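Re: [cell-list] grip force and drops at the oven

Neelam Dixit wrote:
> We went from 80 to 121 on grip force in the Treltby kitchen
> and the drops went away. I'd call it fixed and move the same
> value over to the Menerlow setup. Any objections?

One objection. I don't believe force was the problem.

I reran your config last night with the seed list Opoku posted in July. At 121 I still lost the fish in 6 of 181 episodes, all of them close to the oven. If the fingers were too weak I'd expect some drops on the lift, and there were none. My money is on the wrist pose going in. We bring the hand right up against the front of the oven, and the collision margin on that asset is whatever Drendar shipped it with — has anyone checked it? I haven't seen a number in the repo.

Also, the base offset in your file doesn't match the one on the wiki. One of them is stale. Please say which before we copy anything to Menerlow.

The render I keep going back to:
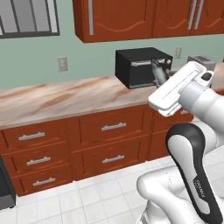
Gripper at the right end of the oven front, fish held tail up.

Look at how little room there is at that corner. Before touching force again I'd put it back to 80, back the approach off a bit and rerun the same seeds. If the drops stay gone at 80, I'll take it all back.

Can you send the contact logs too? The summary plot doesn't tell me much.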